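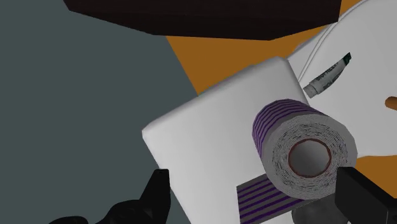

4.2 Simulated tabletop task

Figure 3. Wrist view in the simulator, with a toilet paper roll resting on a white box and a bowl behind.

The student team, led by Ilona Katona, trained the Mullis policy on 3,000 simulated episodes and reported success in up to 97 per cent of them. We are not persuaded that this figure says much. Light in the simulator is even and surfaces are plain, so an object seldom gets lost against its background. When we reran the test with the bowl moved before each episode, success fell to 49 per cent — a drop the club's June report leaves out. The report also counts a grasp as successful once both fingers touch the object, whether or not it is lifted. We therefore treat the scores in this section as an upper limit.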